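We use cookies to keep you signed in and to remember your ticket list. Accept all / Manage choices

Brumham Help Desk: small appliances
Subject: seeded bread toasting on one side only
Status: open

Hello all, and thank you for picking this up so quickly. I'm Ffion Gethin and I look after the breakfast things at Tinton, where we had the cream two-slot toaster from you in December. It has been a lovely little thing up to now, so I do feel a bit mean complaining about it!

The trouble is that one face of the bread comes up a nice even brown and the other stays as pale as when it went in. It happens in both slots, though the back one is worse. I noticed it first with the Indska seeded loaf (the 400 g one, which everybody here prefers) and I blamed the bread for a good fortnight before trying anything else.

What I've done so far: emptied the crumb tray, moved to a different wall socket, and run it 2 times with nothing in it, as the leaflet suggests. I also turned a slice round halfway through, and then of course both sides were done, but you can't ask a whole breakfast queue to do that. I'm going to give it one more go with a single slice on the middle setting and write down which side is pale. 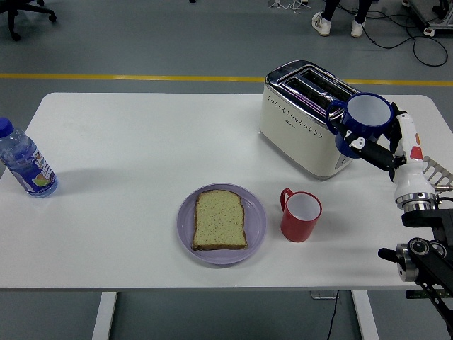
Løken replied at 10.40: Thanks Ffion, that's a very thorough start. Could you try the same loaf with the slice facing the other way, and see whether the pale side moves with the bread or stays with the toaster? If it stays put, I'd suspect an element. Please let it cool fully between goes, and don't put a knife or anything else down the slots.

Will do, and I promise about the knife. I've also found the rating plate underneath, and it says up to 600 W, if that's any use to you. I'll do the turned-round test after the tea things are cleared, with a slice of plain white as well so we can rule the seeds out, and I'll add both results to this ticket before I go home.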